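The Return of the Company Breakfast

By Thảo Tô
13 Jun 2018

When the Omine building in Covlow was renovated, the architects were asked to keep one feature that had appeared on no earlier floor plan: a room where employees could eat breakfast together before the working day began. The request came from the staff themselves, many of whom travel more than an hour by train and leave home before their families are awake.

Employers have long provided lunch. Canteens were a fixture of factories and offices for much of the last century, and they were designed for speed. Breakfast was left to the household. That division is now under review in a number of mid-sized firms, where managers have noted that the first hour of the day is often spent at a desk with a paper cup and a pastry bought on the way in.

At Thammasiri, a textile importer with offices on the north side of Covlow, the change began modestly. The company set aside a former mail room and supplied bread, butter, fruit and tea. Attendance was low during the first month. It rose after the weekly planning meeting was moved from 8:30 to 9:15, which allowed employees to sit down without watching the clock.

Yi-chun Lo, who oversees workplace services at the firm, regards the schedule as the decisive factor. "We had spent a good deal of effort on the menu," she said. "People wanted toast and time to eat it. The meeting was the obstacle."

The cost of such programs is small by the standards of employee benefits. Thammasiri set a first-year budget of $2000 for equipment and furniture, most of which went to tables. Food is purchased weekly from a local grocer. Employees clear their own dishes, and the room closes at 9:10 so that it can be used for other purposes during the day.

Questions of fairness have arisen. Employees on the late shift receive no benefit from a meal served at eight in the morning, and those with school-age children are seldom able to arrive early. Omine has responded by keeping its room stocked until noon. Thammasiri is considering a similar arrangement and expects to reach a decision before the end of June.

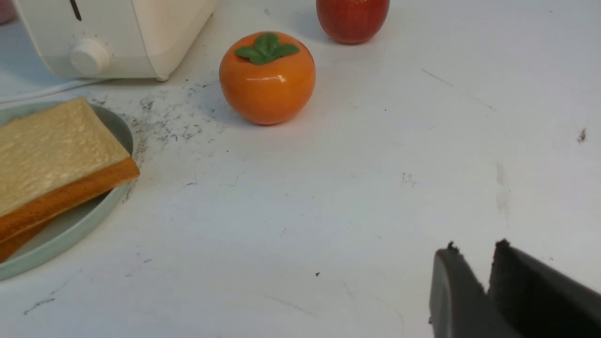

Should an employer require staff to attend?

Attendance is best left to the individual. A shared meal that appears on the calendar as an obligation becomes another meeting, and employees who prefer to eat at home should be free to do so without remark.

Both firms have adopted that position in writing. At Omine, supervisors are further instructed not to raise work assignments at the table, a rule that was added at the request of junior staff. The company reports that 34 employees now use the room on a typical morning. Its lease on the building will be renewed in two years, and the breakfast room has been included in the new plans.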